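# Storing drinking water at home

These tips come from a write-up of a household water study by Hamdia Gebretsadik, who followed 300 homes that fill containers from a shared tap. Most of the trouble she found started after the water was collected, between the tap and the cup.

**Pick a container with a narrow neck.** Wide buckets let hands and cups in. If a bucket is all you have, get one with a tight lid and a spigot near the base.

**Wash it before each refill.** Use dish soap and a bottle brush, rinse twice, and let it drain upside down. Sand and gravel shaken inside will scour a neck too small for a brush, but rinse until every grain is out. 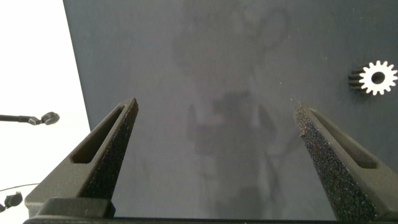 **Keep one cup for pouring.** Hang it on a hook by its handle. In the study, cups left lying on the floor or on top of the lid tested worse than the water did.

**Date the container.** Masking tape and a pencil will do. Gebretsadik's homes went through a fill in 2 days, and that is a good limit if the water is untreated and the room is warm.

**Boil or treat, then cover.** A rolling boil for one minute is enough at low altitude. Allow three minutes if you live high up; the town of Assefa in the study sits at 1640 meters. Cool the water with the lid on. If you use bleach, follow the dose on the label and never use a scented kind.
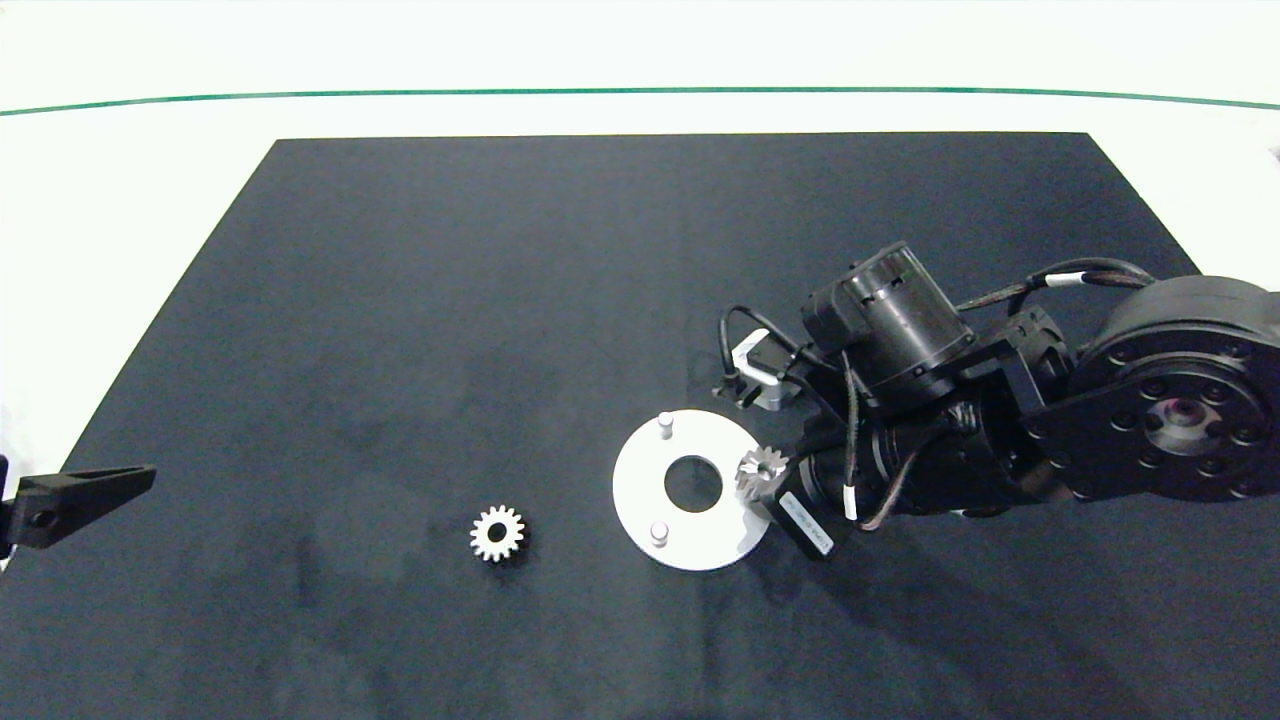
**Set up a drying spot.** Clean lids, caps and spigot parts need somewhere to sit that isn't the sink. Keep it away from raw meat and from the place where bags get put down. A dark mat on a white tabletop, like the one in the second photo, works well for this, as chalky scale and bits of lint show up against it and the white margins tell you when the table needs wiping. Wash the mat when you wash the containers.

**Replace scratched plastic.** Deep scratches hold film that soap doesn't reach. Run a fingertip around the inside of the neck; if it still feels slick after washing, retire the container to plant watering.

Lowri Hopkin sent in a correction on spigots: take the rubber washer out when you clean, and check it for black spots. Spare washers are cheap, so buy a few in the right size.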